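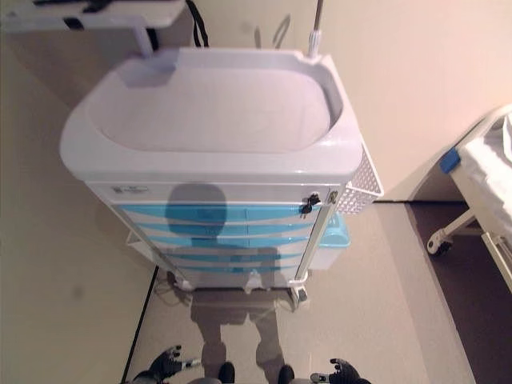 About Kivetti

Kivetti supplies and services furniture for hospital wards and clinics: medical carts, overbed tables, IV poles, and the small parts that go missing from all of them. Bronwyn Cartwright started the company with 2 employees and a rented garage. We now look after equipment at 79 sites.

Most of our work is carts. We sell them new and refurbished, and set up the drawers, side baskets and bins to suit the people who use them. Replacement keys, locking bars and casters are kept in stock, with 500 casters on the shelf at any time.

Refurbished carts are cleaned, fitted with new casters where needed, and checked drawer by drawer before they leave the shop. Each one comes with two keys.

Our showroom is open weekdays. Please call first if you want to try a particular cart. The showroom is closed the last week of May for stocktaking.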